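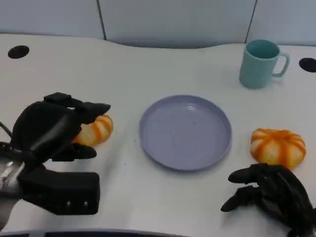 5 min read

Why matte glazes mark, and what a tableware lab does about it

June 10, 2022

Matte dinnerware has taken a large share of the casual tableware market, and complaints about it have grown at the same pace. The most frequent one concerns gray lines that appear after a few weeks of use and don't come off in the dishwasher. The senior glaze technician at Flasard, a stoneware producer in Ploltalmont, has worked on the problem for most of a career that began in the slip room. We spoke in the test lab, next to the kiln hall.

The first point the technician wanted on record was one of vocabulary. Customers call the gray lines scratches. In most returned pieces they are deposits.

"A stainless knife is softer than a well-fired glaze," the technician said. "When you drag it across a surface with enough texture, the glaze takes metal off the knife. You are looking at a thin line of steel on top of the plate. The glaze underneath is usually intact."

The texture is what makes a matte glaze matte. A gloss glaze cools to a smooth glass that reflects light in one direction. A matte glaze carries very small crystals at its surface, or is short of melt, and scatters the light. The crystals form during slow cooling and are commonly calcium or magnesium silicates. Both routes give a similar look on the shelf, but they perform differently in use.

"An underfired gloss will look matte. It will also stain, and it will leach faster in acid," the technician said. "A true crystalline matte is fully melted and then grows its crystals on the way down. That is the one you want to eat from. You can't tell them apart by looking, so we test."

Flasard's marking test is simple. A table knife is held in a weighted carriage and pulled across the glazed face of a sample for 30 strokes. The sample is washed, dried and compared under a fixed lamp with a set of reference tiles. A piece that still shows lines after washing is cleaned with a mild abrasive and graded again. If the lines remain at that stage, the glaze itself has been cut and the batch is held.

Color complicates the grading. Gray deposits are most visible on pale, low-contrast colors, and pastels are where the returns concentrate. On a mid-brown or a speckled glaze the same amount of metal can pass unnoticed for years.

"We had a pale gray and a dark green in the same base recipe," the technician said. "Identical marking in the test. The gray came back from stores and the green never did. So the grade is for the surface, and then somebody has to make a separate decision about the color."

The second large topic was the dishwasher. Household detergents are alkaline, and repeated hot alkaline washing slowly dissolves the outermost layer of a glaze. On gloss ware the result is a dull bloom. On matte ware the effect is harder to see at first, but the surface roughens, and a rougher surface picks up more metal. A plate that passed the marking test when new may therefore fail it later.

To check this, the lab runs samples through 172 wash cycles before repeating the knife test. The number comes from the capacity of the test schedule and has no special meaning, according to the technician, who would prefer a longer run. Samples are pulled every 24 hours for gloss readings. The washing is done in an older Figueiredo machine, kept because it has no automatic dosing and the detergent can be weighed in by hand.

The current base recipe, known in the plant as Belley, went into production in January. It replaced a high-magnesium matte that looked good and marked badly. The change was mostly in the ratio of silica to alumina, with a finer milling step added. Crystals in the new glaze are smaller and more even, so the surface stays matte to the eye but gives a knife less to catch on. Development took 27 trial firings.

"Most of those were cooling trials," the technician said. "The recipe was close by the fourth or fifth. After that we were moving the hold temperature up and down. If you cool too fast you get satin. If you cool too slowly, the crystals grow large and you have sandpaper."

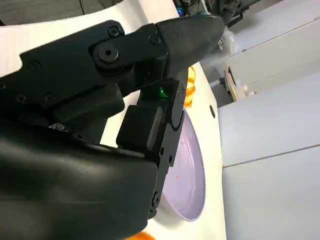 Can metal marks be removed from a matte plate at home?

In most cases they can, with a paste of baking soda and water or an oxalic acid cleanser made for cookware, rubbed on gently with a soft cloth and rinsed well. Steel wool should be avoided, as it leaves more metal behind.

The technician added one caution on abrasive cleansers. Used occasionally they do little harm. Used weekly they do the same work as the dishwasher, only faster, and the marks return sooner each time. Stacking is a related issue. The unglazed foot ring of one plate rests on the face of the plate below, and a foot that hasn't been polished after firing will cut any glaze, matte or gloss. Flasard grinds and polishes every foot before packing. Buyers can check by running a fingertip along the ring — it should feel smooth all the way around.

Asked whether a matte glaze could be made that doesn't mark at all, the technician was brief.

"With a steel knife, no. You can lower it to a level where people don't complain. We are near that on the darker colors. The pale ones need more work, and the next set of cooling trials is on those."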